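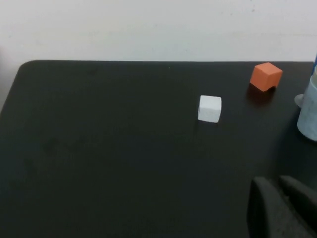
Clodik Hand-Guiding and Remote Teaching Set
Item no. 718
In stock, ships from Gurkbridge

Overview What is in the box Specifications Questions Service

The Clodik set lets one person show a task to a small robot arm in two ways. You can take the arm by the handle and move it through the task yourself, or you can sit at a distance and drive it with the remote grip. Both ways are recorded in the same file format, so you may teach the first half of a task by hand and the second half by remote, and the arm will play it as one piece.

We have developed this set together with the teaching workshop of Valtteri Kauppinen at Flollham, where it has been in daily use since March. Many of the small details, for example the long cable and the big pause button, come from the wishes of his students.

Teaching by hand

Press the green button on the handle and the arm becomes light. It holds its own weight, but it follows your hand in all directions. When you release the button, the arm stays where it is. The gripper is opened and closed with the thumb wheel. Please turn the wheel slowly during recording. A quick turn is recorded also as a quick turn, and on playback the fingers will close with the same speed.

Teaching by remote

The remote grip has the same thumb wheel in the same place. The arm follows the movement of your hand at full size, half size or quarter size. For picking up small things we recommend half size. Quarter size is very exact but the hand becomes tired, as you must often pause, bring your hand back and continue.

The view from the wrist camera is shown on the operator screen while you teach, and it is saved with the movement.
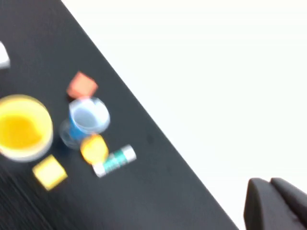
When you turn the wrist, the horizon on the screen turns also. Most new operators find this strange on the first day. There is a setting called Level View which keeps the picture straight on the screen, but the recorded picture is always saved as the camera gives it. Sointu Laaksonen, who writes our training booklet, advises to learn without Level View from the beginning.

Each recording can be given a name and a short note. You can cut the beginning and the end, mark it as good or bad, or delete it. It is not possible to cut out a piece from the middle. In this case please record again.

What is in the box

Handle with thumb wheel and green button
Remote grip with cable
Wrist camera with bracket
Mounting ring and screws
Pause button, table model
Power supply
Training booklet, printed

The arm, the gripper and the operator screen are not included. Practice objects such as blocks, cups and bowls are also not included. Any light household objects which fit between the fingers are suitable for a start.

Specifications

Weight of handle: 115 g
Memory: 804 recordings of standard length
Remote sizes: full, half, quarter
Cable length, remote grip: 3 m
Color: black

Questions from customers

Can two persons teach at the same time?
No. The handle and the remote grip can both be connected, but only one is active. You change between them on the screen.

Does the gripper need to be empty at the start of a recording?
No, but it must be in the same condition when you play the recording.

My block is lost from the view when the fingers come close. Is the camera wrong?
Probably the bracket is turned. Loosen the two screws, turn the bracket until the finger tips are at the edge of the view, and tighten again. Abdelghani Samir has made a drawing of this, which we send by e-mail on request.
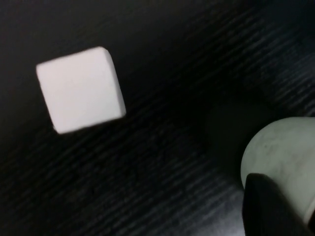 Wrist camera view with a white block and one gripper finger.

Is a dark table allowed?
Yes. We prefer a matte surface, light or dark. Very shiny tables can give reflections which disturb the operator.

Can I use recordings from the older Jääskeläinen handle?
Yes, after conversion. The converter is in the Tools menu. Notes are kept, but good and bad marks must be set again.

Service

Repairs are done by Igor Ostrowski in our own workshop. Please pack the handle with the wheel in closed position and write the item number on the outside of the parcel. Spare cables and spare buttons can be ordered separately.

Page updated November 3, 2019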